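Small Shops Should Stop Chasing Followers

I run the social accounts for Plurley, a tiny home goods shop, and I've got a confession - I stopped looking at our follower count back in June. Best thing I've done for that account all year!

We had just passed 2,000 followers, and I was thrilled for maybe an hour. Then I looked at how many of them had ever bought anything, or even left a comment. It was 21. All those giveaways (tag three friends, share to win, you know the kind) had brought in people who wanted free stuff and then wandered off. 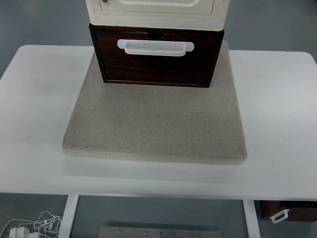
Oi-ling Ho wrote back after I said this in our newsletter that a big number still matters, that new customers check it before they trust you with a credit card, and that I'd miss it once it dropped. Fair enough. Ours did drop, by around 900, and I won't pretend I didn't flinch.

But sales didn't go down with it. I took the money we'd been spending on giveaways, $585 a round once you add shipping, and put it into answering people. Real replies, the same day, with an extra photo if they asked for one. Skatberg, the agency we used before, called that "unscalable." Well, sure, and so is the shop.

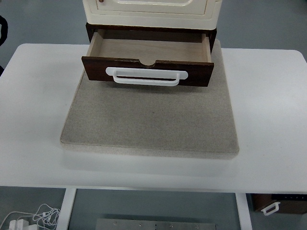 Wooden drawer, pulled open.

What bugs me is that most advice for small businesses is borrowed from giant brands. Post five times a day, jump on every trend, film yourself dancing... I tried some of it and I was tired and kind of embarrassed. Now I post when I have something to say - a new piece, a restock, a question I keep getting - and then I stick around for the comments.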